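Le dernier avenant

Quand la vieille Raili Kallio mourut, elle laissait un chat, une maison à Jirnmont et un testament de 870 pages. Le chat fut réglé en une matinée.

Maître Toivonen lisait depuis le mois de juillet. Il avait une voix de bassine et s'interrompait à chaque virgule pour boire. Les héritiers, Esko et Leena, cousins et ennemis par tradition familiale, avaient apporté des coussins.

« Article 6, reprit le notaire. Je lègue à Esko la moitié nord de la maison, escalier compris.

— Et moi, je monte comment ? demanda Leena.

— L'article 7 vous attribue le grenier. Il reste muet sur la montée. »

Esko sourit pour la première fois depuis l'enterrement, où il avait souri deux fois. Leena, qui héritait aussi de la chaudière, le laissa sourire. L'hiver est long à Jirnmont.

Restait le mobilier. La défunte avait joint un inventaire de sa main, avec l'estimation de chaque objet, y compris un parapluie à 900 euros qu'elle avait sans doute beaucoup aimé.

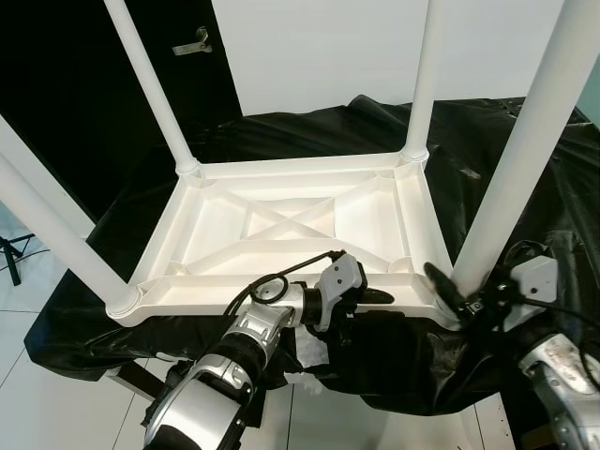
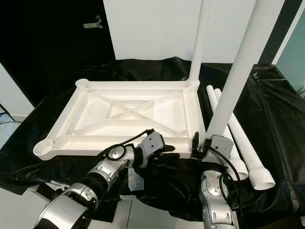
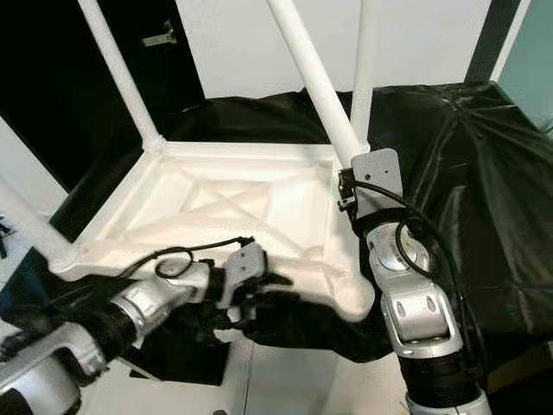

Leena réclama les chaises, Esko les refusa, puis découvrit qu'il n'en voulait pas. On passa à la table. Leena la voulait parce qu'Esko la voulait, et maître Toivonen, à qui ses études avaient laissé quelques notions de géométrie, proposa un partage. Une table en plastique blanc, retournée, les pieds en l'air, montre un grand X moulé sous le plateau : la frontière était déjà tracée, il suffisait de scier. Les cousins se récrièrent ensemble. C'était leur premier accord depuis la communion d'Esko.

Le notaire le nota, le fit signer, et compta une heure supplémentaire.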